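Lettings > Landlord and tenant resources > Inspections > Pre-tenancy checklist

Pre-tenancy inspection checklist, with comments: furnished two-bedroom flat, Onska Court

6 min read
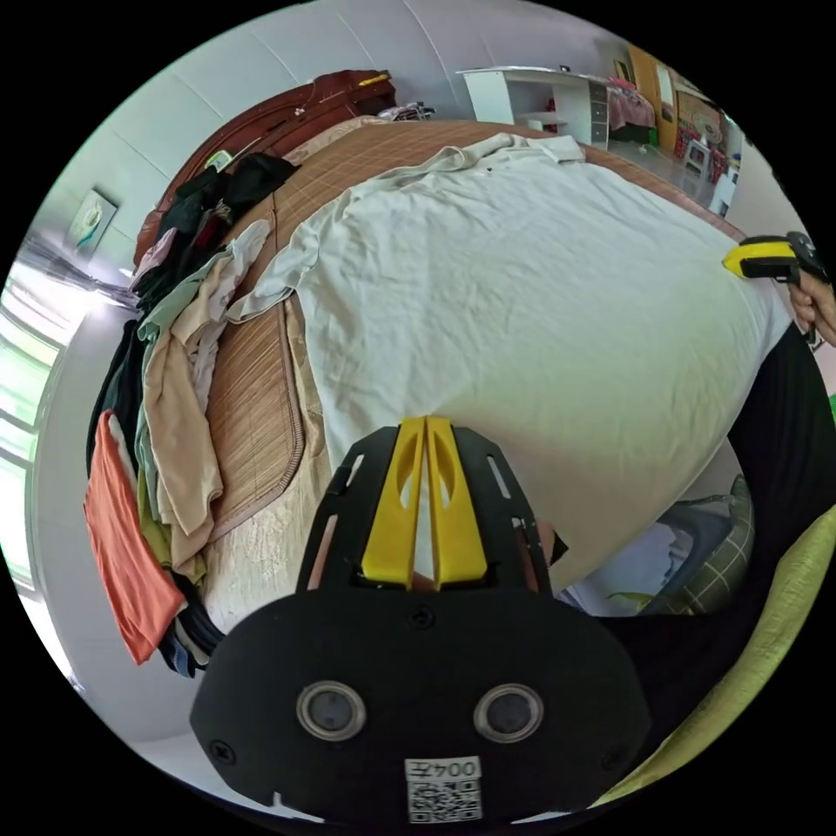
Skenberg Residential — Property Inspections Team

Inspection carried out 18th February. The flat is on the second floor of a purpose-built block and is let furnished through our Ostermann Road branch. The last tenancy ended in the new year and the next one starts in April. The checklist is the standard one for furnished lets. Comments are added where an item needed more than a pass.

Key: P = pass. A = action needed before move-in. M = monitor, look again at the first routine visit. N/A = not applicable.

Items checked: 41
Actions raised: 5

1. ENTRANCE AND COMMON PARTS

1.1 Street door closes and locks unaided — P
1.2 Entryphone working both ways — P
Comment: Handset volume is low but speech is clear.
1.3 Stair lighting — M
Comment: The lamp on the first half-landing flickers. It belongs to the block, so it has been reported to the managing agent, Nevutari Estates. No cost to the landlord.
1.4 Stairs and landing clear of stored items — A
Comment: A pushchair and two boxes of tiles were on the second-floor landing. Neither belongs to this flat. The landing is the only way out and has to be kept clear. Nevutari to write to all residents.
1.5 Flat entrance door: self-closer, seals and hinges — P
Comment: Closes fully from any angle. Strips and smoke seals are in place on both sides and along the top.
1.6 Flat entrance door opens from inside without a key — P
1.7 Keys: two full sets held, all tried — P

2. FIRE AND CARBON MONOXIDE

2.1 Smoke alarm, hall — P
2.2 Heat alarm, kitchen — P
2.3 Alarms linked, each sets off the other — P
Comment: Tested twice from each end. Test again on the day the tenancy starts and write the result on the check-in sheet.
2.4 Carbon monoxide alarm near boiler — A
Comment: Works on the test button but is past the replacement date on the back. Replace with a sealed battery model. Fix it at the height given in the maker's leaflet, as the old one was standing loose on top of the cupboard.
2.5 Fire safety labels on sofa, armchair and mattresses — P
Comment: The armchair label is underneath, stapled to the lining. Leave it there.
2.6 Escape route from both bedrooms to front door — P

3. GAS AND HEATING

3.1 Gas safety record in date, copy on file — P
3.2 Boiler pressure and controls — P
Comment: Pressure was steady through the visit. The room thermostat is in the hall and reads a little higher than the living room. Worth telling the tenants.
3.3 Radiators heat evenly — M
Comment: Small bedroom radiator was cool at the top. Bled during the visit and improved. Check again in cold weather.
3.4 Flue terminal clear — P
3.5 Gas shut-off can be reached and is labelled — P

4. ELECTRICS

4.1 Electrical condition report in date, copy on file — P
4.2 Consumer unit labelled, test button trips — P
4.3 Sockets and switches secure, no cracks or scorching — A
Comment: Double socket behind the sofa is loose in the wall and the left-hand faceplate screw is missing. Electrician booked. Do not put a screw in as a stopgap.
4.4 Supplied appliances: leads and plugs — P
Comment: Kettle, toaster, fridge freezer, washing machine, bedside lamps. The landlord's own extension lead has been taken away.
4.5 Bathroom light and extractor — P
Comment: Fan runs on after the light goes off, as it should. Cover cleaned.

5. WATER AND DAMP

5.1 Stopcock found, turns freely — P
Comment: Under the kitchen sink, at the back on the right. Stiff for the first half turn.
5.2 All outlets flushed after empty period — P
Comment: Every tap run for 5 minutes, shower head taken off and descaled first. Repeat in the week before move-in if nobody has been using the water.
5.3 Leaks at sinks, bath, WC and washing machine — P
5.4 Bath sealant — A
Comment: Coming away at the tap end for the length of a hand. Cut out and redo the whole run. Patching it last year did not hold.
5.5 Mould or damp staining — M
Comment: Light spotting on the reveal of the large bedroom window, wiped off with no mark left. Meter readings on the wall below were normal. The trickle vents had been shut and are now open. Tenants to be given the ventilation sheet.

6. WINDOWS AND FLOORS

6.1 Windows open, close and lock, keys present — P
6.2 Restrictors on windows above ground level — P
Comment: All of these hold. The one in the living room has a release catch and this should be shown to tenants at check-in.
6.3 Blind cords secured — P
6.4 Floor coverings flat, threshold bars fixed — A
Comment: The bar between hall and kitchen lifts at one end and is a trip hazard. Two new screws and a plug should do it.
6.5 Balcony — N/A

7. FURNITURE AND FITTINGS

7.1 Bed frames and slats — P
Comment: Centre leg on the double was short of the floor. Adjusted.
7.2 Wardrobes and chest of drawers fixed to wall — P
7.3 Table and chairs stable — P
7.4 Shelves and curtain poles secure — P
7.5 Kitchen units, hinges and worktop edges — P
Comment: Old knife marks on the worktop left of the hob. Noted in the inventory so that they are not charged to the new tenants.

8. PAPERWORK AND METERS

8.1 Energy certificate in date — P
8.2 Meter readings taken and photographed — P
Comment: The electricity meter is in the ground-floor cupboard and the agent's key is needed. Allow extra time for this.
8.3 Manuals and bin collection sheet left in kitchen drawer — P

ACTIONS IN ORDER OF PRIORITY

Carbon monoxide alarm (2.4) — our contractor, before anybody else works in the flat.
Loose socket (4.3) — electrician. Circuit left off until done.
Landing (1.4) — Nevutari Estates. We will look again when we attend for the socket.
Threshold bar (6.4) — our contractor, same visit as the alarm.
Bath sealant (5.4) — our contractor. Bath and shower out of use overnight afterwards.

The landlord has agreed a limit of £115 for the alarm, bar and sealant together. The electrician will be invoiced separately. If the wall box behind the socket has to be replaced, we will ring for approval first.

Keys for contractors are on hook 11 at the Ostermann Road branch. Sign them out and return them the same day. Keys are not to be passed from one contractor to the next.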